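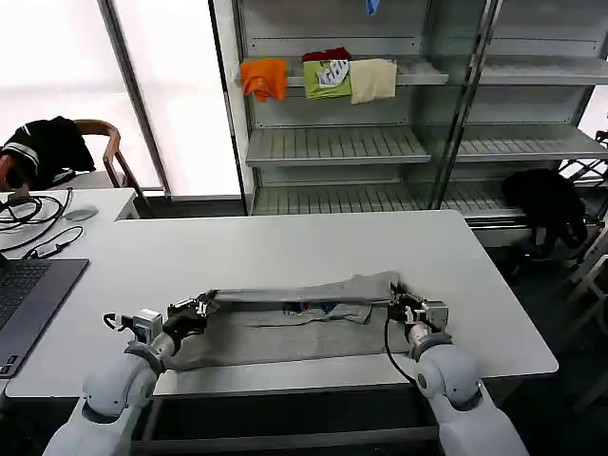 Why two arms, a reader asked under my last post, when one arm costs half as much and the money is coming out of a fixed budget anyway. It was a fair comment and I said I would answer it properly once the spreadsheet was done. The spreadsheet is done as of March 9, 2018, so this is the answer, plus the rest of the buying plan.

## Why two

A garment has two ends. With one arm you can pick up a shirt and drop it in a bin, and for sorting that would be fine. Folding is different. I spent most of November trying to plan a single-arm cell with clamps along the table edge, and every version needed a clamp in a different spot for every size of garment. By the time I had priced four powered clamps, their valves and a small compressor, I was at most of the cost of the second arm and still couldn't fold trousers.

So the plan is two arms, the same model, from the same supplier. I looked at mixing a new one with a used one and dropped the idea. Two controllers with two versions of the software means two sets of problems, and I am the only person who will be fixing them.

## The quotes

I asked three suppliers. Balberg came back first, with the lowest price per arm and the longest wait. Their quote left out the grippers, the mounting plates and freight, all of which I had to ask for separately. Once those were added they were the most expensive of the three.

Trunmont quoted a complete pair with grippers, cables and plates on one page. The delivery time was 10 weeks. They would also hold the price until the end of the financial year, and that suits me, as the money comes in two parts.

Firkusen only rents. I took the rental seriously for a while. At their monthly rate it would take 26 months before buying came out ahead, and if this were a short project I would rent without thinking much more about it. Their contract has a clause about modifying the gripper fingers, though, and I expect to modify the gripper fingers a lot.

I'm going with Trunmont.

## The small things

This is the part of the budget I got wrong last time, so I have been more careful with it.

- **Tables.** White tops on a metal frame. The arms need something that doesn't move when they do. I had $300 down for tables and that was enough, but only second-hand.
- **Gripper fingers.** Treat these as consumables. The pads wear and then thin fabric slips. I've put in a line for $700 across the first year, and if I don't spend it all it goes to cables.
- **Cables.** Buy longer than the drawing says. The cable at the wrist has to follow every turn the arm makes, and a short one will stop you reaching the far corner of the table. Get spares in the same order to save on freight.
- **A computer.** A laptop will do for now. I had a proper workstation in the first draft and took it out.
- **Shelving.** Open metal shelving, nothing special. Clothes need somewhere to go before and after.
- **Clothes.** Op shops. Get a range of colours and weights. Grey on a white table is easy for a camera, and white on a white table is miserable. Trackpants and jumpers are thick and forgiving. T-shirts are harder than they look, and anything slippery can wait until next year.

## Things I have left out

Safety fencing is not in this budget. The arms are the slow, light kind and I work beside them with the stop button in reach, but if the cell ever runs unattended that has to change, and fencing will be its own line with its own quote. I have asked Coşkun for a rough price on a light curtain so I have a number to put in the next round.

I've also left out a vision upgrade. There is a better depth camera I would like, and I can't yet say what it would improve. When I can write that down in a sentence I'll ask for the money.

Training is zero. Trunmont offers a two-day course and I'd rather spend the two days with the manual and the machine. If you are buying for a team, price the course in. It will cost less than a month of everyone learning separately.

## Contingency

I set it at ten per cent at first and then looked back over the old project, where freight and adaptors alone went past that. It is now fifteen. The extra came out of the workstation.

The order goes in once the first part of the money clears. I'll put up the final figures with the invoice totals next to the quoted ones, including any lines I missed. If you have bought from Balberg recently and your freight charge was more sensible than mine, please leave a comment, as I still need a third arm priced for spares.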